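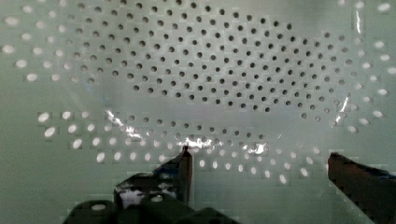

How long before my first class should I sign up?

A week is plenty for most of the year. January is the exception, when everybody has made a resolution and the evening groups fill up before I've even finished my coffee. If the one you want is full, put yourself on the waiting list anyway, people drop out all the time and I go down the list in order.

I've never sewn a stitch. Will I be lost?

Nope! The beginner course at Clurnwood starts with threading the machine, and we do it over and over until your hands remember it. After that it's straight lines on scrap cotton, then corners, then a drawstring bag you get to keep. My very first bag had the drawstring sewn shut inside the channel, and I still have it somewhere, so you're in good company.

Do I need to bring my own machine?

Only if you'd like to learn on it. We have machines here for everyone in the group, and they're the plain mechanical kind with a dial for the stitches. If you do bring yours, please bring the foot pedal and the power cord too (you'd be amazed how often one of them stays home in a closet), plus the manual if you still have it.

What should I have with me on the first night?

Fabric scissors if you own a pair, a notebook, and your glasses if you use them for close work. That's it. Thread, pins, needles and practice fabric are all covered in the fee. From the second class on you'll want your own fabric, and I hand out a shopping list so you don't come home with four yards of something slippery.

About that fabric. What's a good first choice?

Plain woven cotton, medium weight, no stretch. Quilting cotton is lovely for this. Wash it and dry it the way you'll wash the finished thing, then iron it before you come. Please don't start with satin or a knit, however pretty it is! We'll get to knits in the second course, which Roxana Dumitrescu teaches, and she's much more patient with them than I am.

What does it cost?

The beginner course is $148, and the second course is $146 because you bring more of your own supplies. You can pay the whole thing when you sign up or split it into 2 payments, the second one due before the third class. Both prices include use of the machines and the cutting table.

Can I get my money back if I change my mind?

Up to a week before the first class, yes, all of it. After that I can move you to a later course once, but I can't refund the fee. If you're sick and miss a single evening, just tell me and we'll find you a seat in the other group that's on the same lesson.

Are kids welcome?

From age ten, with a grown-up signed up alongside them. Ruxandra Jitaru also runs a summer group called Pop that's only for kids, and they make pincushions and stuffed animals and a truly alarming mess. Ask her about dates, she keeps her own list.

Can I just come in and use the table for my own project?

Yes, on open evenings, from 6 p.m. until 9. You need to have taken one course with us or shown one of us that you can thread and run the machine safely. I'm usually there and happy to look at a puckered seam or a zipper that's gone in backwards, but I won't be teaching, so come with a plan.

Do you do repairs or hems?

We don't, sorry. I'll gladly teach you to hem your own pants, though. It takes one evening and you'll save a fortune.

My machine keeps making a bird's nest of thread underneath. Help?

Take the top thread all the way out and thread it again with the presser foot UP. With the foot down the thread can't settle into the tension discs, and you get that awful tangle. If it still happens, change the needle. If it still happens after that, bring it along and we'll poke at it together.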